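The Arm at Drurnthorpe

1. Friday's notes

The arm had been wiping the same spot for most of the night when Muchen Jiang came in with her coffee and found it still at it, back and forth, with the patience of a cow.

"It's stuck on the stain," said the supervisor, who had watched for a good while from behind the yellow line.

"It's not stuck. It thinks it's working."

The log agreed with the arm. Pass 257, surface not clean, repeat. The limit was supposed to be 20. Somebody at Cherkaoui, who had sold them the software and then moved to a nicer office in Sarusia, had set the limit to 200 and then, it seemed, forgotten to have the arm read it.

Muchen pressed the stop button. The arm finished its stroke, thought it over, and began another.

She pressed it again, harder, which is what everyone does and what the manual asks you not to do. Then she walked to the wall and pulled the main breaker. The lights went out in the cell, in the hallway, and in the supervisor's office, where something expensive beeped twice and gave up.

"Well," said the supervisor in the dark, "it's off."

They hung the lock on the breaker box and ran a lamp in on a long cord. Muchen spent the morning with her head beside the gripper, following the thin black cable along the housing with one finger. She found no break in it. She checked the screws in the mounting plate. She said a few words to the purplish-brown stain, which had survived the whole night and had, in her opinion, won.
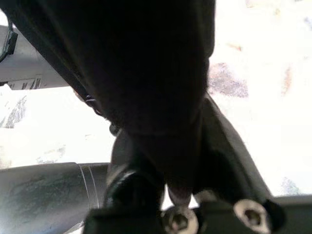 2. What Muchen wrote in the report

Cause: stop button wired to the old cell. Old cell was sold to Nultasdale in May.

She read that over and rang Nultasdale. A cheerful man answered. Yes, he said, they'd had a funny morning, now that she mentioned it. Their machine had no power of its own yet – it was still on the pallet – but a little red light on it had come on, 2 times, quite close together. The second time was brighter.

"It can't be brighter," said Muchen. "It's a light."

"I'm only telling you what I saw."

Under "Action taken" she wrote: new button, new wire, Saturday, overtime. Under "Stain" she wrote: leave it. The supervisor signed both pages without reading them and asked if she knew anything about beeping.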